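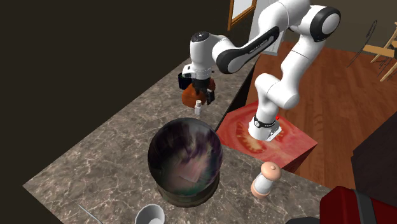 Tendville Community Hall
Kitchen and food area inspection checklist, with comments
Completed in May, before the summer bookings. Start 8:20 a.m.

Marking: OK, Fix (before next booking), Watch (look again next month), N/A.

1. Handwashing
1.1 Hand sink clear and reachable. OK
1.2 Hot water at hand sink within one minute. Watch
Comment: Came through, but slow. Same remark last month. Plumber to look at the mixing valve when he does the restrooms.
1.3 Soap and paper towels stocked. Fix
Comment: Towel dispenser jams if it is overfilled. Load it to the line only.

2. Cold storage
2.1 Refrigerator at or below 40 F. OK
Comment: 38 on the top shelf, 39 by the door.
2.2 Freezer at or below 0 F. OK
2.3 Door gaskets clean and sealing. Fix
Comment: Lower gasket on the Tranditz refrigerator is split at the hinge corner. Part ordered from Terkdale Supply. Until it arrives, no raw meat on the bottom shelf.
2.4 Food labeled and dated. Fix
Comment: Three tubs with no date, thrown out. Renters keep leaving things after events. The rental sheet says everything goes home the same night.

3. Counters and food prep
3.1 Surfaces free of chips and open seams. OK
3.2 Sanitizer mixed and tested. OK
Comment: Chlorine, 100 ppm on the strip. Do not go over 200 on food surfaces. Test strips expire this summer, buy new ones.
3.3 Separate boards for raw meat and for produce and bread. Watch
Comment: Green board is badly scored. Usable for now.
3.4 Cut tomatoes and other cut produce kept cold until served. See comment below.

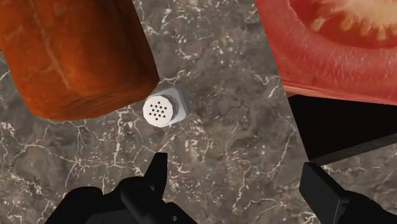 Terkdale Supply asked whether item 3.4 could be dropped for short events, as sandwich trays are usually gone within the hour and the other halls on their route do not check it. The item stays. Trays do get left out during speeches, and the time they came out of the refrigerator should be written on the tape.

4. Cooking equipment
4.1 Range burners light and shut off fully. OK
4.2 Hood filters clean. Fix
Comment: Greasy on the left side. Soak and refit. Make sure they go back with the drip edge down.
4.3 Oven door closes. OK
4.4 Jireš slicer guard in place, unplugged when not in use. Fix
Comment: Guard fine. Found plugged in. Put a tag on the cord.

5. Fire and exits
5.1 Extinguisher gauge in the green, tag current. OK
5.2 Class K extinguisher within 30 feet of the range. OK
Comment: 24 feet, measured along the walking path.
5.3 Back door opens without a key. OK
5.4 Nothing stored in the back hallway. Fix
Comment: 20 folding chairs stacked against the wall. Moved to the closet during the inspection, but they will be back unless the cart is repaired.
5.5 Emergency light test. Watch
Comment: Stayed on for the 60 seconds, dim at the end. Battery probably due.

6. Floors and trash
6.1 Floor dry, mats flat. OK
6.2 Trash cans lined and lidded. OK
6.3 Outside dumpster closed. Fix
Comment: Lid up again. Call the hauler about the bent hinge.

Recheck all Fix items before the next booking. Copy to the office binder.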